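Zwischenbericht Projekt Skelosberg, Arbeitspaket Software
Stand: 10/4/22

Der letzte Bericht endete mit der Ankündigung, die Greifplanung werde »in Kürze« auf die neue Schnittstelle umgezogen. Seit Juni ist sie umgezogen. Den Begriff »in Kürze« verwenden wir in diesem Bericht nicht mehr.

1. Wahrnehmung
Die Segmentierung läuft jetzt vollständig in Eseo, unserem eigenen Modul. Trainiert wurde mit 900 handannotierten Aufnahmen, 700 davon aus der Zelle in Leltside. Feste Gegenstände mit klarer Kontur trennt das Modell zuverlässig. Bei Netzgewebe liefert es weiterhin großzügig bemessene Wolken, in denen der Planer dann nach einem Griffpunkt sucht und manchmal auch einen findet. Die Kratzer auf der Trennwand galten bis Version 0.8 als eigenständige Objekte. Das ist behoben, die zugehörigen Greifversuche sind aus der Statistik nicht entfernt worden.

2. Planung
Laing, der Bewegungsplaner, rechnet im Median 400 ms pro Griff. Im Antrag standen 60. Die Zahl stammte aus einer Simulation ohne Kiste, ohne Kabel und, wie sich bei der Durchsicht zeigte, ohne Kollisionsprüfung. Mit Kollisionsprüfung halten wir 250 ms bis Projektende für erreichbar. Das Schlauchpaket am Gelenk wird inzwischen als Hüllkörper mitgeführt. Der Arm fährt dadurch gelegentlich Umwege, die von außen nach Bedenkzeit aussehen.

3. Werkzeuge
Die Protokolle lassen sich endlich abspielen, vorwärts und bei Bedarf rückwärts. Die Umstellung des Dateiformats hat zwei Wochen länger gedauert als vorgesehen, der Konverter für die Altdaten liegt im Repositorium. Die Dokumentation dazu besteht derzeit aus einem Satz, der immerhin stimmt.

4. Versuchsbetrieb
Gegriffen wird weiterhin aus gemischter Schüttung: Plüsch, Badeschwamm aus Netz, kleine Schachteln, Formteile. Getestet wird nur im vorderen, breiteren Fach, das hintere bleibt leer.

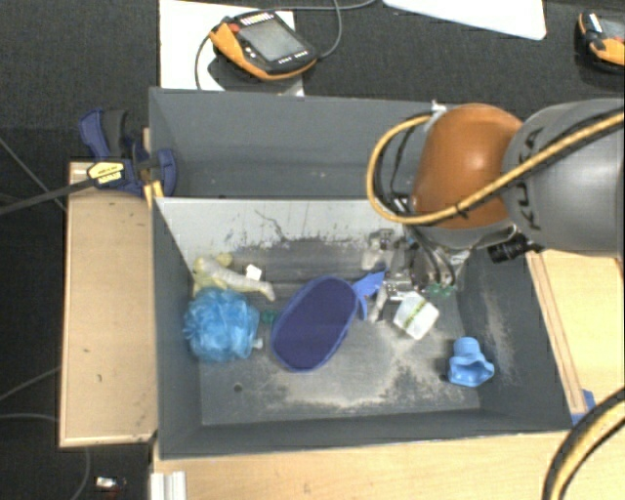 Text und Foto: Projektgruppe Skelosberg, Leltside

Offen ist der Fall, dass mehrere Teile dicht beieinander liegen. Eseo macht daraus gern ein einziges Objekt, und Laing plant dafür einen einwandfreien Griff ins Dazwischen. Wir testen eine zweite Segmentierung nach jedem Fehlgriff, was die Taktzeit nicht verbessert.

5. Mittel und nächste Schritte
Die Personalmittel sind planmäßig abgeflossen. Aus dem Posten Rechenzeit beantragen wir die Umwidmung eines Restbetrags für Annotation. Bis zum nächsten Bericht soll der Planer die Greifpunkte nach Objektklasse gewichten, und die Dokumentation soll einen zweiten Satz bekommen.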